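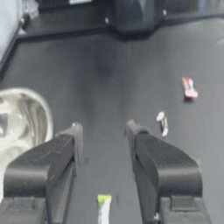 Esi Abugri
Equipment Planning, Granosier

Visit report: Siden demonstration lab, 16th January

The purpose was to decide whether a two-finger cell for small wrapped goods belongs in the April budget. Tanner Thibodeau ran the session. The fingers are black, with narrow tips, and work over a matte gray table. Small packages lay on the table at different angles, with gaps between them.

Siden quotes 7 weeks for delivery. A spare finger set is $318, and the yearly service visit is $1,477 - travel is billed separately. We should budget for two finger sets per cell.

Open points: glossy wrappers under our own lighting, and table height against the existing conveyor. Kwabena Korletey will send Siden a box of our packs for a trial. The purchase request stays on hold until those results are in.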